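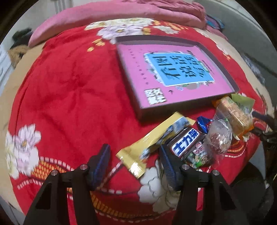 Textiles and Household Goods, Unit 4: Dyes and Printed Cloth
Handout revised 2018-06-27

Read this before the lab session. Bring it with you, along with the fiber chart from Unit 2.

## 4.1 Dye and pigment

A dye dissolves in the bath and goes into the fiber. A pigment does not dissolve. It sits on the surface and is held there by a binder, which is a kind of glue. Most of the trouble people have with colored bedding comes down to which of the two was used and how well it was fixed.

Quick comparison:

| | Dye | Pigment |
|---|---|---|
| Where the color is | inside the fiber | on the surface |
| Feel of the cloth | unchanged | can be stiffer |
| Usual failure | bleeding, fading | rubbing off, cracking |
| Works on | depends on fiber | nearly any fiber |

## 4.2 Main dye classes

**Reactive.** Forms a chemical bond with cotton, linen and rayon. Good wash fastness if the loose dye is rinsed out at the mill. Poor rinsing is the usual cause of a new red cover bleeding in its first wash.

**Direct.** Cheap and simple, also for cotton. Held weakly. Expect some bleeding in warm water.

**Vat.** Indigo belongs here. Applied in a soluble form, then oxidized inside the fiber. Very good wash fastness in most vat dyes; indigo is weaker to rubbing.

**Disperse.** For polyester. Needs high heat or a carrier. Can move into other cloth under a hot iron.

**Acid.** For wool, silk and nylon. Not used on cotton.

A cotton and polyester blend needs two classes, one for each fiber. If only one is used the cloth comes out heathered or pale.

## 4.3 How a pattern gets on the cloth

1. Block printing — one carved block per color, placed by hand.
2. Screen printing — one screen per color, flat or rotary. Rotary is the standard for long runs of bedding. A floral with many shades needs many screens, and each has to line up.
3. Digital printing — no screens. Slower per yard, but worth it for short runs.
4. Transfer printing — design printed on paper, moved to polyester by heat.

In the Kinsella problem set, a mill pays 100 dollars per screen and the pattern has 3 colors. Work out the screen cost per yard for a run of 30 yards, then for 1000 yards. Keep your answers; we use them again in Unit 6.

## 4.4 Colorfastness tests

Fastness is rated against a gray scale. For color change and staining the scale runs from 1 (bad) to 5 (no change). Light fastness uses a blue wool scale that runs from 1 to 8, so do not mix the two in your lab report.

- Washing: sample is stitched to white test cloth, washed, dried, compared.
- Rubbing: white cloth is rubbed on the sample dry, then wet. Wet results are usually lower.
- Light: part of the sample is covered and the rest exposed to a lamp.

The lab samples are labeled Lelta, Futau and Gendo. You are not told the fiber. Do the burn test first — small snips only, under the hood — and then choose which fastness tests make sense.

## 4.5 Terms to know

mordant, binder, exhaustion, crocking, repeat, registration, discharge print, resist print

Discharge and resist printing will be covered again in November with the batik samples.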